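리보우(Rivow) 연구동 견학 기록

11월에 리보우의 로봇 소프트웨어 연구동에 다녀왔다. 외부인 견학은 한 달에 한 번이고, 한 회 정원은 35명이다. 오후 1시 반에 1층 로비에서 출입증을 받고 2층으로 올라갔다. 노트북은 반입할 수 있지만 외부 저장장치는 보관함에 넣어야 한다.

처음 55분은 강의실에서 소프트웨어 구성 설명을 들었다. 리보우의 조작 스택은 인식, 계획, 제어의 세 층으로 나뉜다. 인식 쪽 모듈 이름은 보카리(Bokari)이고, 물체의 자세와 파지 후보를 함께 내놓는다. 계획 쪽은 시도닉(Cidonik)이라고 부르는데, 보카리가 준 후보를 받아 충돌 검사를 하고 궤적을 만든다. 제어 층에는 따로 이름이 없었다. 발표 자료에는 그냥 '하위 제어기'라고 적혀 있었다.

설명 중에 로그 형식 이야기가 길었다. 예전에는 모듈마다 시간 기준이 달라서 영상과 그리퍼 개폐값을 맞추는 데 손이 많이 갔다고 한다. 지금은 기록 단계에서 하나의 시계로 찍고, 재생 도구에서 바로 나란히 볼 수 있다. 재생 도구를 화면에 띄워 보여 주었는데, 구간을 끌어서 자르고 꼬리표를 다는 정도의 단순한 화면이었다. 단축키가 많아서 마우스를 거의 쓰지 않았다.

이어서 작업실로 옮겼다. 손에 쥐는 그리퍼로 사람이 직접 물건을 집고 옮기면서 시연 데이터를 만드는 방이다. 견학자는 4명씩 나뉘어 들어갔다. 다루는 물건은 생활용품이 많았고, 휴대전화 케이스처럼 얇고 속이 빈 것도 있었다. 안내한 직원 말로는 이런 물건은 집는 위치에 따라 기울기가 크게 달라져서 자세 추정 쪽에서 자주 문제가 된다고 한다. 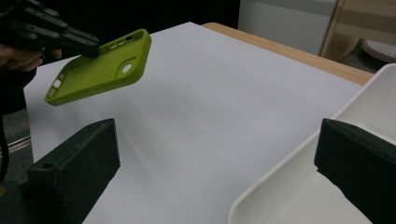 사람이 손에 쥔 그리퍼로 만든 시연을 로봇 팔에 그대로 재생하면 되는가?

그대로 재생하는 방식은 쓰지 않는다고 했다. 사람 손은 팔의 관절 한계나 속도 제한을 따르지 않으므로, 시연에서는 손끝의 상대 궤적과 개폐값만 뽑아 정책을 학습시킨다. 실행할 때는 정책이 낸 목표를 시도닉이 받아 팔이 갈 수 있는 경로인지 검사하고, 안 되면 궤적을 다시 만든다.

카메라 보정에 대해서도 물어보았다. 그리퍼마다 렌즈 보정값을 따로 저장하고, 장비를 떨어뜨리거나 분해한 뒤에는 다시 잰다. 보정 파일 번호가 로그에 같이 들어가기 때문에 나중에 잘못된 값을 쓴 구간만 골라낼 수 있다.

마지막은 러더퍼드(Rutherford)실이었다. 시뮬레이터와 실제 팔을 같은 인터페이스로 돌려 보는 곳이다. 같은 명령을 양쪽에 보내고 관절 오차를 그래프로 비교했다. 직선으로 움직이는 구간은 거의 겹쳤고, 물체에 닿는 순간부터 차이가 벌어졌다. 접촉 모델은 아직 손보는 중이라고 한다.

질의응답은 짧았다. 보카리 공개 계획을 묻는 사람이 있었는데 정해진 것이 없다는 답이 돌아왔다. 로그 변환기는 내부 검토 중이다.

참고로 작업실 안은 촬영 구역이 정해져 있고, 강의 자료는 견학 신청 때 적은 메일로 보내 준다. 주차장이 좁아서 버스를 타는 편이 낫다. 정류장에서 정문까지 걸어서 3분 걸렸다.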